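I bought the Flosance cube set for our robotics club at Gosoncombe in August, and I've used it enough now to have opinions. You get 40 cubes, a roll of black tape and a little booklet of stacking tasks — no software, no stands, just cubes. I paid 29 dollars and I'd pay it again.

The good stuff first. The colors are strong, and my students (15 of them, ages 12 to 16) can yell "red first!" across the room and everybody knows which one they mean. The edges are crisp enough to grip but not so sharp that they chip. We had a cheaper Ikis set last year and the paint came off on everything, including Soon-im Ha's sweater!

The booklet is the weak part. Task one is too easy, task four took my best pair 45 minutes, and there's hardly anything in between. The tape is decent and peels up clean, though I wish there were more of it.
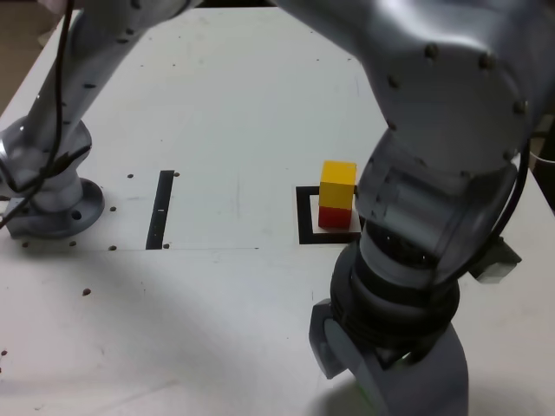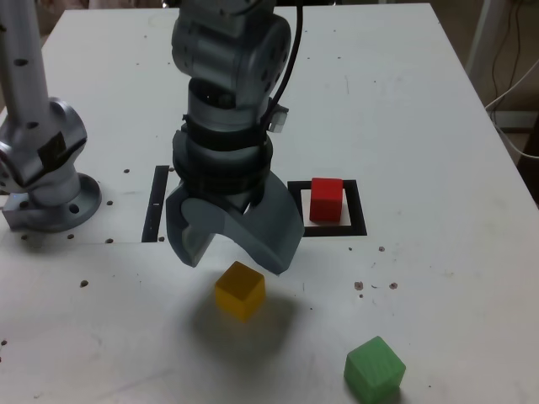
We ended up writing our own tasks, and the favorite by far is what the kids call the Shin stack, after the student who came up with it. You have to get yellow onto red with both of them inside the black square, and a tower standing outside the lines scores zero. Green is worth extra if you can get it up there too, and that's where the arguments start. I'd give the set four stars, and if Flosance ever prints a better booklet I'll happily make it five. Order a second roll of tape while you're at it.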